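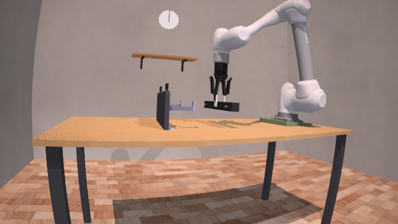 Why plan the last few centimetres at all, a reader asked under our April post, when you could switch to a plain force controller and let it feel its way down? It's a great question and we argued over it for most of a lunch break. Our answer so far is that the controller copes beautifully once the part is lined up, and gets hopelessly lost if it isn't. So Mestumen, our motion planner, now carries on much closer to the target before it hands over.

Mestumen gallery: moving parts in tight places
Updated 12 Mar 2026

These are renders from the simulator we use with Mestumen. The planner works out the arm's path, Cumness does the collision checks and Jarby records everything so that we can scrub back and forth afterwards (we do a lot of scrubbing!). All three are small tools, and you can swap any of them for your own.

Held parts

As soon as the fingers close, Cumness treats whatever they hold as one more link of the arm. It sounds obvious, but our first version only checked the gripper, and it cheerfully planned long sweeps that would have put the part straight through the furniture. Getting this right was the best week of the whole project - suddenly the paths looked like something you'd trust. With the black block up off the table and the dark panel standing so near, the planner has to think about both ends of the load. 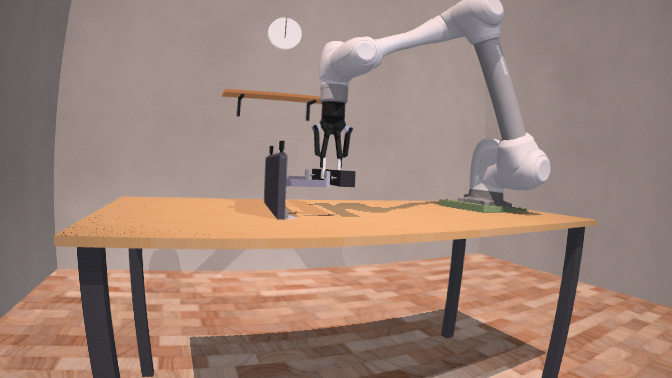 Long parts and fussy targets

A long bar is a lovely test, as a tiny turn at the wrist becomes a big swing at the far end. We ran 2261 random starts through the new planner and it found a clean path for 1786 of them, which made us very happy indeed. Most of the rest were starts where the elbow had no sensible way round, and Godoy, the grasp picker, can often fix those by choosing a different place to hold.
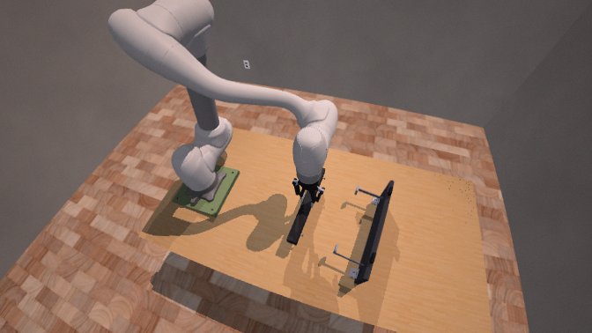 Scoring a path by its length alone was our big mistake last year. The shortest route nearly always skims past something, and then the controller has no room left to correct. Mestumen now pays a price for every moment spent close to an obstacle, and the price climbs steeply in the last stretch. Thin things used to slip through the checks too. Those grey hooks on the rail, with their ends bent up a little, are just the sort of shape a coarse grid misses, so Cumness refines the grid near anything narrow. It costs us 15 milliseconds a plan and we'd happily pay more. Next on the list is replanning while the arm is already moving, with 9 test layouts ready to go.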